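Start | Werkstattbuch | Material | Termine | Kontakt

Montag, 26. Dezember 2022
Eintrag: Mercedes Betancur

Zweiter Feiertag, und ich bin trotzdem seit halb zehn in der Werkstatt. Herrlich ruhig! Kein Telefon, die Heizung läuft, und ich habe mir endlich die Verpackungen vorgenommen, die seit September im Regal auf mich warten. Thema für den Winter bleibt: Wie liegt ein Kinderschuh im Karton, damit man ihn gern herausnimmt? Klingt klein, ist aber ein wunderbares Thema.

Stand der Sammlung laut Rafias Liste: 981 Einträge, davon 19 noch ohne Maße. Die 19 mache ich diese Woche fertig, versprochen. Die Nummer 959 (Muster von Barnirell) taucht zweimal auf, bitte nicht löschen, bevor ich beide Blätter verglichen habe.

Zum Schuhkarton: Für die ganz kleinen Größen gefällt mir der aufklappbare Deckel immer besser. Der Stülpdeckel liegt beim Auspacken ständig irgendwo im Weg, der Klappdeckel bleibt am Karton und der Tisch bleibt frei. Dazu innen etwas Farbiges. Shamim meinte neulich, Gelb sei zu laut. Finde ich gar nicht -- neben dem Grün leuchtet das richtig! 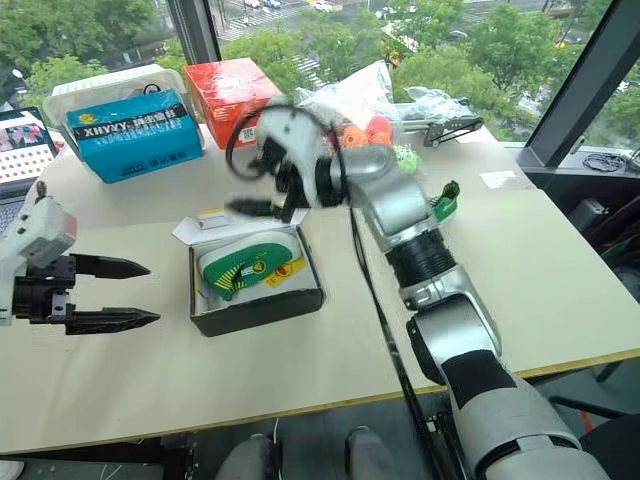
Dunkelgrauer Karton mit weißer Deckelklappe, gelbe Einlage, grün-weißer Kinderschuh. Hinten weitere Schachteln und Beutel.

Was mich heute richtig gefreut hat: der Kontrast zwischen der dunklen Schachtel und dem weißen Deckel. Man schaut sofort hinein. Bei durchgehend grauen Kartons (siehe die Muster von Aubert, zweites Fach) geht der Blick eher über den Rand weg. Die gelbe Einlage hat rote Schrift, und die darf bleiben, aber ich würde sie gern einmal ohne probieren, nur zum Vergleich.

Auch über die gemusterte Sohle habe ich länger nachgedacht. Die sieht so hübsch aus, dass man den Schuh fast auf die Seite legen möchte. Dénes hatte das schon einmal für Drestasico vorgeschlagen, und ich war damals dagegen. Nehme ich zurück!

Die durchsichtigen Beutel mit dem Spielzeug sind dagegen praktisch, aber etwas lieblos. Orange und Rot wirken durch die Folie sofort, nur steht so ein Beutel eben nie ordentlich. Vielleicht ein schmaler Kartonstreifen als Boden? Desmond hat noch Reste in der Schublade unter der Schneidemaschine, rund 2.618 Gramm laut Zettel.

Offen:
Seidenpapier in Gelb nachbestellen, die dünnere Sorte
Klappdeckel in zwei Tiefen zuschneiden
Jenomeck wegen der Klebepunkte anschreiben, aber erst im neuen Jahr
Blaue und rot-orange Schachtel vermessen und in Rafias Liste eintragen

Morgen fange ich mit den Zuschnitten an. Wer vorbeikommt, bringt bitte Milch mit, der Kaffee reicht noch.

Kontakt | Impressum | © 2022 Werkstattbuch | Nach oben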